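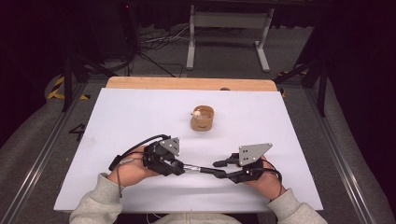
Small repairs before the viewings start

When you sell a house, the buyers look at small things much more than you expect. I prepared two homes for sale, my own and then my aunt's flat in Brakamlow, and these are the jobs I would do again. Most of them need one free afternoon and a few dollars.

Doors that stick

Close the door slowly and look where it touches the frame. Rub a candle on this place first. If it still sticks, tighten the hinge screws before you take any sandpaper. In my aunt's flat the top hinge of the bedroom door was loose, and two turns of the screwdriver were enough.

Holes from pictures

Fill them with a little filler on an old bank card, let it dry overnight, then sand with fine paper. Do not paint only the spot if the wall is older than a few years, the new paint will show like a stamp. Paint from corner to corner.

Kitchen cabinet handles

Changing the handles is cheap, but measure the distance between the screws before you order. I did not measure, and I had to send back 31 handles. Loose handles you can keep: take out the screw, put a drop of thread glue, and screw it in again.

Silicone around the bath

Cut out the old line completely. New silicone on top of old silicone does not hold. Clean with alcohol, put tape on both sides, and pull the tape away while the silicone is still soft. Leave the bath alone for 24 hours.

Smells

Open the windows early in the morning, not five minutes before the visitors come. Pour a kettle of hot water and some baking soda in the kitchen drain the evening before. Please no strong candles – people ask themselves what you are hiding.

The front door

Wash it, oil the lock, and change the bulb above it. If the house number is faded, paint it again with a thin brush. Ours was 1738, and the 7 had been missing its top for many years.

Hiu-tung Tu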